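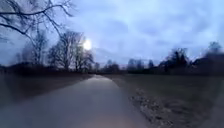

What is a veto?

A veto is when a president, a governor or sometimes a mayor looks at a bill that lawmakers have passed and says, "No, I won't sign this." (A bill is an idea for a law, all written out.) The word is Latin for "I forbid," and it's a lot of power for four letters!

Let's try it out with a made-up town called Bronitz. The town council wants every playground to stay open until 8 p.m. The members argue, change a few words, argue some more and finally vote. It passes! Now the bill goes to the mayor's desk, and the mayor can sign it. But maybe she thinks the lights will cost too much, so she vetoes it and sends it back with a note explaining why.

Is the bill finished? Maybe not! In many places the lawmakers get to vote again, and if enough of them still say yes, the bill becomes law anyway. This is called an override. For the United States Congress, "enough" means two-thirds of the members voting in the House and two-thirds in the Senate. That's hard to get, so most vetoes stick.

There's a sneaky kind too, the pocket veto. The president normally has 10 days, not counting Sundays, to decide on a bill. If Congress has ended its session before the time is up and the president hasn't signed, the bill dies. It's as if it got stuffed in a pocket and forgotten!

Try this with your class: pick 16 students to be lawmakers and one to be president. Write a bill about something you all care about, like longer recess, and vote on it. If the president vetoes it, see if you can win an override. You'll need 11 votes if everybody takes part.

Words to know
Bill: an idea for a law
Veto: to refuse to sign a bill
Override: to pass a bill after a veto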